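4.3 Greifpose in der Simulation prüfen

Voraussetzung: Kindeck läuft, die Küchenszene ist geladen, der Planer ist mit dem Arm verbunden.

1. Im Menü »Planung« die Aufgabe »Schwamm anheben« wählen.
2. Unter »Kollision« den Sicherheitsabstand auf 50 mm setzen.
3. Die Zahl der Planungsversuche auf 900 begrenzen.
4. »Bahn berechnen« drücken und warten, bis die Statuszeile grün wird.
5. Die Bahn im Einzelschritt abspielen und am Wegpunkt 64 anhalten.

Am Haltepunkt hält der Greifer den Schwamm knapp über dem rechten Beckenrand. Der Arm reicht dabei über das Becken, ein Gelenk hängt tief darüber. Für diese Haltung den Abstand zu Becken und Armatur einzeln ablesen.
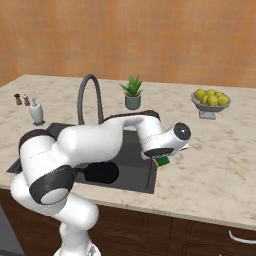
Laut Elikem Quaye meldet der Planer an dieser Stelle gern eine Kollision mit der Armatur, obwohl die Bahn frei ist; man solle dann zuerst das Kollisionsnetz neu erzeugen und den Abstand unverändert lassen.

6. Bei einer Meldung »Netz neu erzeugen« wählen und ab Schritt 4 wiederholen.
7. Die geprüfte Bahn mit »Freigeben« speichern.

Hinweis: Das Neuerzeugen dauert bis zu 69 Sekunden. Das Fenster in dieser Zeit nicht schließen.

Achtung: Freigegebene Bahnen gelten nur für die geladene Szene. Nach jedem Verschieben eines Objekts neu planen.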